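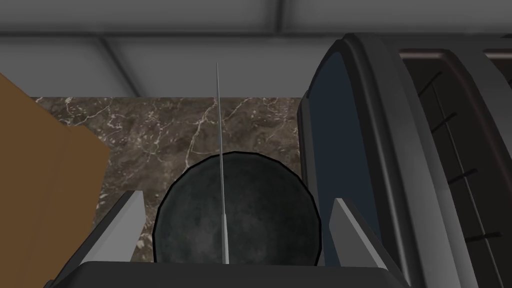
Hand open over the counter, seen from the palm.

Keeping the two-arm in shape: bench tips

Quick notes, typed up between jobs. We run a white two-arm unit in the Uvamcombe workshop on simulated days and real days both, and the upkeep list is the same either way. Most of this is from Shanti Nishad, the grumbles are mine.

Fingers first. Always. Open them all the way, look straight down between them, check the left plate and the right plate mirror each other. One leaning more than the other? Don't touch the force setting yet. Zero the jaw, close on nothing, open, look again.

Pads. Damp cloth, no solvent. Solvent makes them shiny and then they slip on anything round. Ask me how many ball pickups we lost that way.

Palm. Wipe it too, everyone forgets the palm. Crumbs get in there if you practice near kitchen stuff.

1. Park the arm you're not using
Fingers up, tips open, well clear of the counter. Hold it there 60 seconds and watch for sag. If it creeps, re-run the brake check before you do anything else. Sarla Semwal skips this. Sarla also had to redo the whole shoulder in April.

2. Set the handle grip
Tool goes in the other hand, gripped on the handle and never on the shaft. Come in low over the front edge of the table. Keep the tip pointed away from the body, toward the back of the table is fine.
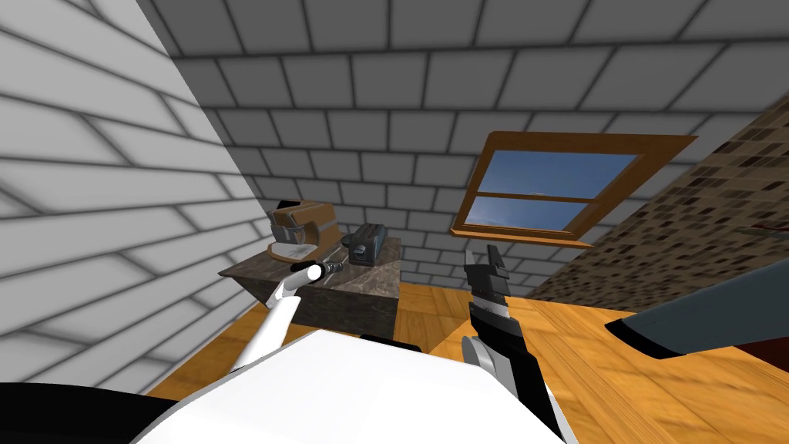 3. Check the reach
Go slow, speed 4 on the dial, no higher. Bring the hand to the front edge and stop. Stuff stays where it is on the counter, dont clear it, you want to know the arm can work around clutter. Write down the wrist angle. On paper! The log file gets overwriten after 600 entries and you will want the old number.

If the wrist lands different each time:
- home the elbow, then the wrist, in that order
- check the joint covers are seated
- still off? swap the cable, the Buler one, not the cheap one
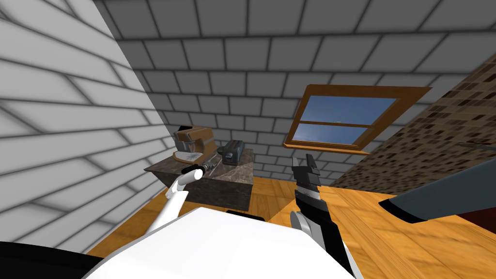
Left gripper at the screwdriver handle, right arm parked with its fingers open.

4. Now both arms
Left one out over the marble top, right one up. Run them together and watch the gap between the forearms, that's where the covers get scraped. Set the keep-out zone a bit bigger than feels right. You can shrink it later. Bigger tools on the right side need the payload number changed BEFORE you start, else the arm thinks it's empty and overshoots.

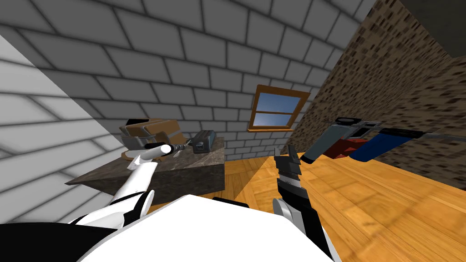 Same goes for going back to a light tool after. Change the number back. I have a sticky note on the monitor for this, and still.

Greasing: the wrist, small dab, 61 is the fitting number on our parts sheet, yours may differ. Wipe off whatever squeezes out. Then run the wrist end to end a few times with no tool in the hand and wipe again.

Save the settings under a new name when done. Not over the old one.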